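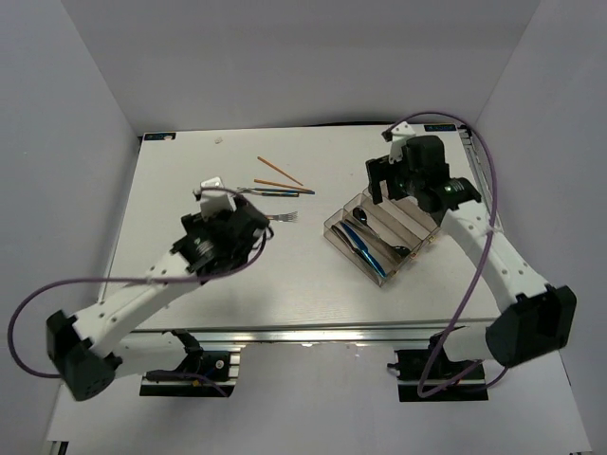
The two-arm table at Varken, with the cutlery tray between the grippers.

Monday
By Ditte Thygesen

Irena Sikora has spent most of December comparing gripper fingers. Her test is a kitchen one: pick up a fork, a spoon or a chopstick and put it in a clear plastic tray.

"Forks are easy," she says. "The thin sticks are where you see a difference. A finger that is a little too soft bends before it gets under them."

Each finger shape gets 100 tries per arm. The hard fingers did better on the sticks, she says, but they slipped on smooth handles. The softer ones did the opposite.

Her colleague Bogdan Duda looks after the controllers. He wants more attention paid to cables. "People compare motors all day," he says. "Then a cable pulls on the wrist and your numbers are off. We lost two days to that."

The tray caused trouble as well. Clear walls are hard for the cameras to pick out, and Duda would have switched to a solid one. Sikora refused -- she wanted the harder case.

She has not picked a finger yet. "I want to rerun the spoons first," she says.

Recent items
Akbridge opens its test hall
Helmut Steinbach on cheap servos
Adamczyk arm: first week of use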